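A thread about renting a flat and changing the kitchen without losing the bond. I moved to Skislow four years ago and I have made most of the mistakes already, so maybe it is useful for someone.

1/ First thing: read the part of the lease about "alterations". Mine was one sentence long. I understood it as "no holes in the wall". The agency understood it as "no change of colour, no stick-on tiles, nothing". We discussed it for 7 weeks by email.

2/ Since then I ask everything in writing before I buy anything. Short email, one question per email. If I put three questions, I get an answer to the easiest one.

3/ Stick-on vinyl for the benchtop. I tried this in the first flat, on Aryee Street. It looks good on the first day. Near the sink the corner began to lift in January, when it was very hot, and the glue stayed on the bench after I took the vinyl off.

4/ To remove the glue I used warm cooking oil and an old plastic card. It takes a whole evening. Please do not use a metal scraper, I have paid for that scratch.

5/ What did work for me: changing the handles. Keep the old ones in a labelled bag, with all their screws. Measure the distance between the two screw holes before you order. I did not measure, so I became the owner of 10 very nice handles which fit nowhere.

6/ Light is the cheapest change. A warm bulb made my grey cupboards much more friendly, and it goes with you when you move.

7/ About stone. My neighbours in the Vurneven building all complain about their speckled granite and want plain white. I was the same. Now I think I was wrong, and I would like to defend the old speckled bench a little.

8/ It hides crumbs, it hides coffee drops, it hides that you did not wipe since Wednesday. On the white bench at my sister's place I can see every grain of salt from the door.

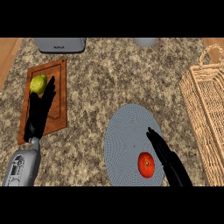 9/ The beige and brown kind also goes well with timber, which many rentals have anyway. Put it together with cream or a dull green and it looks as if somebody chose it. With cold grey it looks tired, at least to my eye.

10/ Care is simple: soft cloth, a bit of dish soap, dry it after. No vinegar and no lemon. Ask the agency if the stone was sealed and when. Mine did not know, so I wrote down that they did not know – this is also worth having in an email.

11/ The total I spent in my present kitchen is almost 1000 dollars, and the most useful part was the bulb and a good dish rack. The rest I could have skipped.

12/ Someone asked about painting over the tiles. I have not done it and my lease does not permit it, so I cannot say. If you did it in a rental and got your bond back, please write which paint you used.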